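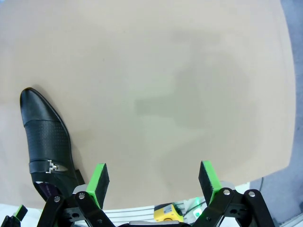

May, notebook, morning. Javstead lost in the second round again, which leaves me with a half-built rebound model and a bracket I would like people to stop asking about. Catriona wants the rerun done before lunch. The plan is to split offensive boards by shot distance and see if the corner three still kicks long the way Murdo swears it does. Bronwyn's footwork notes go in the same folder. Moving on.

Loaded the season through Clutimport. It took 888 possessions and dropped 13 without a word, all from the Camenzind game, all overtime. Greer says overtime has its own period code and I should have known that. I did know that, in March. Patched the lookup, reran, got them back.

First pass: long misses from the corner come off the far side more often than not, so Murdo is right, and will be hearing about it from himself all week. The effect shrinks a lot once I take out the 8 games where Javstead played small. Don't quote it yet.

Second pass, center only: 123 box-outs tagged by hand. Dougal and I disagree on what a box-out is. He counts leaning. I don't. We each retag the Uvadus game blind and compare — loser rewrites the tagging guide.

To do:
Ask Greer for the period codes in writing
Fix the shot clock column, still reads zero after timeouts
Get my tagging sheet back from Dougal before he improves it
Tell Catriona after lunch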